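Ticket 88: Container status feed to Pruitt terminal stopped updating
Opened by: Flament Freight Desk
Status: Resolved
Closed: 11 November 2019

Original report

Booking confirmations are going out fine, but we get no gate-in or loaded-on-board messages back from Pruitt. The last good one came through during the night shift. 46 boxes show as "awaiting arrival" in Trarkatico, and the terminal tells us on the phone that most of them are already stacked. Customers are calling. Please help!

Update 1

Thanks for such a clear report, it saved us a lot of time. The connection to Pruitt is up and we can log in by hand. Files are sitting in the outbound folder on their side, 200 of them, so they are being written and we are simply not picking them up. Great news really, because nothing is lost.

Update 2

Restarted the pickup job. It ran, took 11 files and quit with the same error each time: "voyage reference too long." Pruitt moved to a longer voyage number in October, and the Zitham service is the first one to use it. Our import still expects the old length. One Zitham message lands in the queue and everything behind it waits.

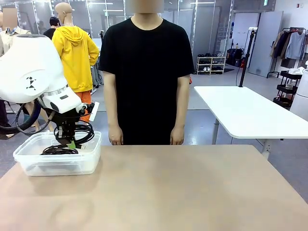

Cable in a clear plastic container on the table.

Update 3

Field length changed in the test system and the stuck files replayed. Every one of them went through, Zitham included, and I did a little cheer at my desk. Two things to check before we go live:

Does your invoicing export read the voyage number? If so, it needs the new length too.
Are any saved searches in Trarkatico built on the old format?

Reply from Flament

Invoicing doesn't use it. We had one saved search for late arrivals and have rebuilt it. Go ahead whenever you like!

Update 4

Live now. The backlog cleared over lunch and the 46 boxes have their proper gate-in times, taken from the terminal's own stamps and not from the time of import, so your free-day counts should be right. I also set the job to park a bad file and carry on with the next one, which I've wanted to do for ages.

Reply from Flament

Spot-checked a bunch against the terminal's site and they all match. Love the parking change. Please close.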